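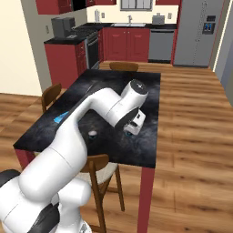 Vornard puts off robot arm order until trials in simulation are finished

July 26, 2022

Vornard, which runs shared kitchens and dining rooms in sheltered housing, has held back most of its equipment money for the coming year while it tests a table-clearing robot on screen.

The firm had planned to order three arms in May. It now says it will buy one, and only after a set of trials in a computer-rendered kitchen has been completed. The other two have been moved to a reserve line in the budget and could be dropped.

Zuzanna Nowicki, who is in charge of equipment planning, said the first quotes had covered the arms and very little else.

"We had a price for the machine and a price for delivery," she said. "We did not have a price for the gripper fingers wearing out, or for somebody to come and look at it when it stops. When we added those in, it was a different sum of money."

The trial kitchen has red cupboards, a wooden floor and a marbled table with chairs round it. A white arm with a two-finger gripper works over the tabletop, where small objects are set down for it to deal with. The model was put together by Visarus, a software supplier, under a contract that runs separately from any hardware order.

Each layout is to be run 200 times with the objects in different places. Vornard has asked for a written report on every layout, including the runs that fail, and will use the results to decide which arm length to buy. Two lengths are being considered. The shorter one is cheaper and takes up less of the table, but staff are worried it will not reach the far side without being moved.

Where to fix the base is also undecided. A base on the tabletop costs less to fit but takes space from diners. A floor stand keeps the table clear, though it would need bolting down, and in several of the older buildings that means asking the landlord first. The cost of a floor stand was left out of the original request altogether and has since been added.

Chairs have caused more discussion than expected. Residents do not always push them in, and a few need to stay where they are for people who use them to steady themselves. Nowicki said the budget would not include new furniture, so whichever arm is chosen has to work with the tables and chairs already in place.

Two suppliers, Zalewska and Fistia, have been asked to quote again. The new request asks for the following to be priced separately:

Arm and controller
Gripper, with one spare set of finger pads
Table mount and floor stand, as alternatives
Fitting and safety check
Staff training, half a day at each site
Service visits for the first two years
Removal, if the trial is ended early

The last item was put in by the finance team. Neither supplier had offered it the first time.

Vornard serves 617 residents across its sites, but the first arm would go into a single dining room. A site has not been named. It will need a socket close to the table and enough space for a trolley to pass behind the chairs, and managers have been asked to send in measurements before a choice is made.

Staff hours are not being cut to pay for the work. The money comes from the equipment fund, which also has to cover two dishwashers and a fridge that are due for replacement. Those will be bought first, whatever happens with the arm.

Nowicki said she would rather spend on simulation now than find out after delivery that the wrong size had been ordered. She added that a good result on screen would not be treated as approval to buy. The chosen arm will have to complete over 100 supervised runs on a real table before the final payment is released, and that condition has been written into the new request.

Quotes are to be opened together once both suppliers have replied. Site managers will be sent the figures with a short note on running costs.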